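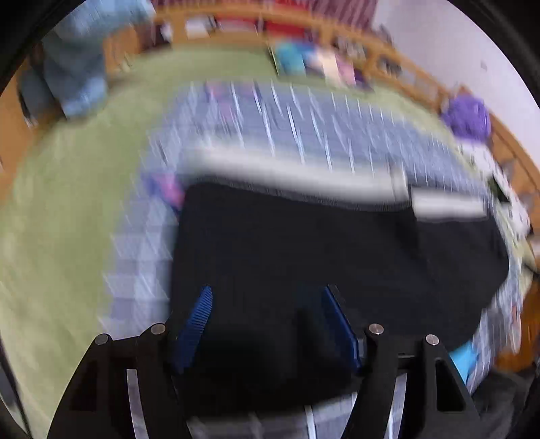

I got to Grutness a little after four, soaked, and the owner of the guesthouse handed me a towel before she'd even asked my name. I liked her right away. She's run the place for 30 years and I'd come to ask her one thing: what do people get wrong about a good night's sleep?

"Pillows!" she said, putting the kettle on. "They spend a fortune on the mattress and then put their head on something flat as a pancake."

She changes hers every 3 years, all of them, and the old ones go to the dog shelter over in Kallunero. The blankets are a different story. Some came with the house, and she washes them by hand in September, when the wind is good for drying. "I had a man offer me 300 dollars for one of them," she told me. "I said no, and then I thought about it all winter."

We talked about noise for a while (she's for it, within reason). Guests from the city sleep badly the first night and blame the bed – she thinks they're missing the traffic. One couple asked her to leave a radio on in the hall. She did it, too.

I asked what she does when she can't sleep herself. "Get up and iron," she said. "I don't lie there arguing with the ceiling."

Her rules for guests are pretty loose. Breakfast stops at 10, boots stay on the porch, and the window gets opened a crack even if it's freezing. That last one she picked up at the Usetti, a hotel where she cleaned rooms as a teenager. The head housekeeper there would walk in behind her and sniff. "If she could smell the last guest, I had to start over. I was scared to death of that woman, and I do the same thing now."

By then my coat was dry and the tea was gone, so she gave me a room at the back. I slept till nine – with the window open – and just made it down for eggs.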